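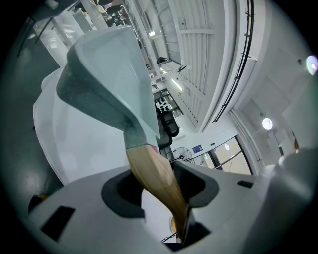 Who pays when shared kitchen utensils and pans wear out?

Home Topics Housing Shared Spaces Ask Log in

Posted 2021-07-13 by Gromley House Office

We manage a residence with one shared kitchen on the ground floor. Residents pay a kitchen deposit of $90 when they move in, and the residence supplies the pans, cooking utensils, plates and small appliances. The current house rules state only that "damaged items will be charged to the resident responsible."

The inventory completed at the start of July listed 49 items as no longer fit for use. Most of these were not broken in any single incident. They include turners with loose heads, wooden handles that have cracked or turned rough, nonstick pans with worn coatings, and a number of knives that will no longer take an edge. The office proposed to divide the replacement cost equally among all current residents and deduct it from their deposits. Several residents have objected in writing. Two of them moved in less than a month before the inventory was taken.

We would be grateful for guidance on the following points. Is it reasonable to treat worn utensils as damage under a rule of this kind? If it is not, how should the rule be worded? We would also welcome advice on making the items last longer, as the replacement budget for the year is $500 and it must also cover the toaster and the kettle.

Jaidee Housing Help Desk

The position depends in part on local law and on the wording of the agreement each resident signed. Please obtain advice in your own area before making any deduction. The following is general guidance.

Most residence agreements and many local rules separate damage from ordinary wear. Damage is the result of misuse, neglect or an accident. Ordinary wear is the decline that takes place when an item is used as intended. A pan that has been left on a lit burner until it warped is damaged. A pan with a coating that has thinned after two years of daily cooking is worn, and the cost of replacing it normally belongs to the party that supplies it.

Your present rule refers to "the resident responsible." It does not appear to provide for a shared charge, and we would not advise reading one into it. A charge to residents who arrived shortly before the inventory would be especially difficult to defend. We suggest that the proposal be withdrawn in writing and that any amounts already deducted be returned in full.

For the future, the office may wish to adopt wording along these lines:

"The residence will replace kitchen items that have become unfit through normal use. A resident who breaks or misuses an item will be charged its current value, taking its age into account. Residents are asked to report damage to the office within two days. No shared charge will be made for items whose damage cannot be traced to a resident."

The last sentence is a matter of choice. Some residences do provide for a shared charge, and where they do, it should be limited to a stated amount and agreed to before the resident moves in.
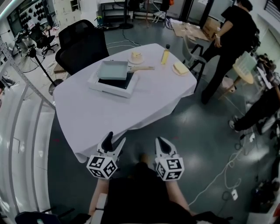

A dated inventory should be kept with the agreement. It should record the condition of each item as well as the number held, and an incoming resident should be given a copy to sign. An inventory that records only "12 pans" is of little use if the condition of a pan is later disputed. Photographs of the more expensive items are helpful and take very little time. We recommend that the list be checked twice a year and whenever a large group of residents arrives or leaves.

Please note also that a nonstick pan with a flaking coating, or a turner with a split head, should be taken out of use on the day it is reported. Its removal should not wait for a decision about payment.

Venport Lodgings

At our residence each resident brings their own utensils and there have been no disputes. The residence supplies the stove and the refrigerator only. We recommend this arrangement.

Gostau Student Residences

The reply from the Jaidee desk covers the matter of charges, so this one is limited to the care of the items.

Wooden handles should be washed by hand and dried promptly. They should not be left to soak, and they should not go into the dishwasher, where heat and long contact with water will open the grain and loosen the joint with the head. A handle that has become rough can be sanded lightly and wiped with food-grade mineral oil. Please do not use cooking oil for this purpose, as it can turn sticky and develop an odor.

Metal utensils should be kept away from nonstick pans. We removed them from our shared drawers altogether and placed a short notice above the sink. Pans should be allowed to cool before they are washed, and stacked with a cloth or paper towel between them.

In the year before these measures we replaced 99 utensils across our three kitchens. The following year's figure was much lower, although we also had fewer residents, and the two years should be compared with caution.

With a budget of $500, we would suggest replacing the pans and knives first and buying the simpler utensils in stages. The kettle can probably wait if it is only in need of descaling.

Related topics

Deposit deductions: what must be itemized?
Sample inventory form for furnished rooms
Labeling food in a shared refrigerator
Removing limescale from a kettle
Quiet hours and late cooking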